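桌上的纸越堆越高？先分堆，再进盘
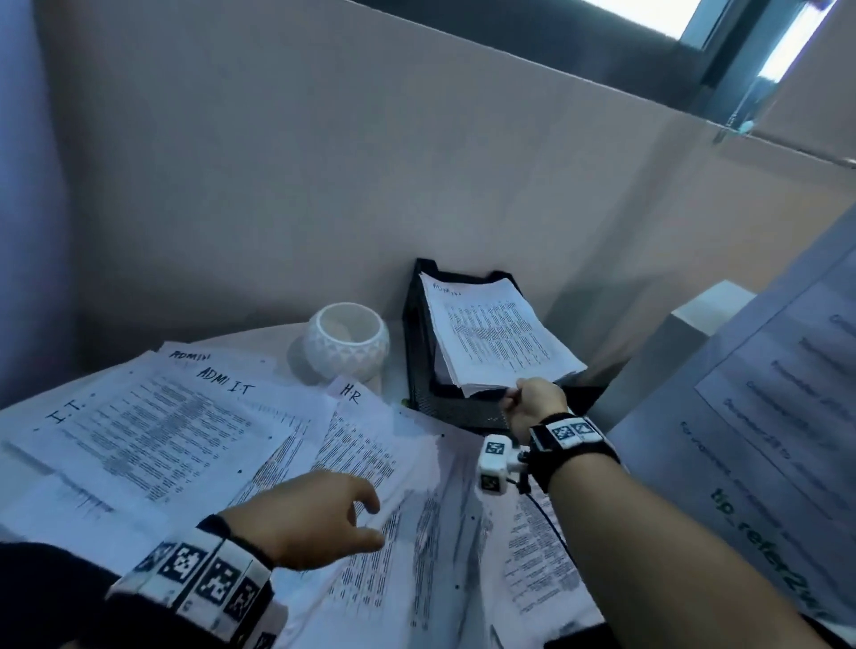
我一向觉得，整理文件最难的是开头那几分钟。一桌子纸摊在那儿，张张都密密麻麻，看哪一张都像很要紧，于是泡杯茶，回几封邮件，一上午就过去了。后来我给自己定了个规矩：先不读内容，只认归属。这张该归行政，那张该归人事，那张该归电脑和网络那边，认出来就在页眉空白处用黑色记号笔写上大大的部门名，ADMIN、H.R、I.T.，写歪一点也没关系，隔着半张桌子能看清就行。

为什么要写在纸上，不用便利贴呢？便利贴我也用过好几年，颜色好看，可是纸一叠一抽，它就卷边、掉落，或者粘到别人的那一页上去了，回头还得重新认一遍。当然，要签字盖章的正本、合同、证件复印件，千万别往上写，这些请夹一张白纸在前面，字写在白纸上。

分堆的时候，桌面尽量腾出来。杯子先拿走（我吃过亏的，一杯豆浆毁了一份报表），小摆件推到靠墙的角落里。纸可以像扇子那样错开来铺，每张露出写了字的那一角，这样哪一堆缺了什么，扫一眼就知道。有两个部门都要用的，就把两个名字都写上，别纠结，先放进最常用的那一堆，等全部分完再决定要不要复印。

铺好以后再进文件盘。我用的是黑色网格那种，家里一只，办公室一只，家里那只是Bolberg的，用到现在没变形。网状的好处是不太积灰，从侧面也能看见里面还有多少纸。放的时候有几点啰嗦一下：

一、同一部门的放在一起，写字的那一边朝外、朝上。
二、先在桌上把纸磕齐，再整叠放进去，一张一张塞最容易折角。
三、取的时候托住下沿，整叠拿出来翻，翻完再放回去。
四、盘子别塞满，留出一指宽，不然抽一张带出三张。

旧纸怎么办，也常有人问我。我每年十月集中清一次，平时只在周末前花7分钟，把盘里已经办完的抽出来。要留底的打孔进活页夹，夹脊上写部门和年份；不用留的，凡是有姓名、电话、账号的一律过碎纸机，其余的翻过来当草稿纸。去年秋天那一次，我清出了将近300张，自己都吓了一跳，里面居然还有一份找了半年的保修单！

还有个小心得。桌角那种白瓷小花盆，植物养没了也别急着扔，洗干净擦干，放回形针、长尾夹、备用的笔帽，都很合适。盆口敞着，伸手就能摸到，比抽屉里翻来翻去省事多了。只是别贪心，装到半满就好，满了又变成一个小杂物堆。

记号笔记得买粗细两头的，粗头写部门，细头在旁边补个日期。写完等墨干了再往上叠，尤其是那种表面光滑的纸，不然上面一张的背面会印出一片黑来。如果您家里也想这么弄，把部门名换成“水电”“学校”“医院”“保险”就可以了，做法是一样的，第一次慢一些，挑个不赶时间的下午，放点音乐，慢慢分。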